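Search this site… Go

Write the folding rules down
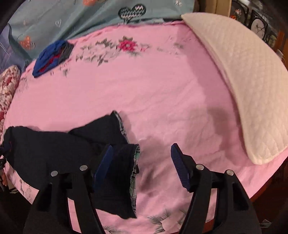

I love a good rulebook, and household robotics badly needs one. Every team I talk to collects laundry demos its own way. One calls shorts "folded" when the legs meet, another wants the waistband squared off – and then everybody wonders why the data won't mix!

At Skuletti we finally wrote ours down. Start with the fingers open. One garment per take. Leave the bedding as you find it, flowers, creases and all. Keep the bad takes and label them. We threw out 61 of our first 407 takes for breaking rules we hadn't written yet, and that stung.

It's two pages and I'd happily swap it for yours. A shared standard could start that small.

We use cookies to improve your visit. OK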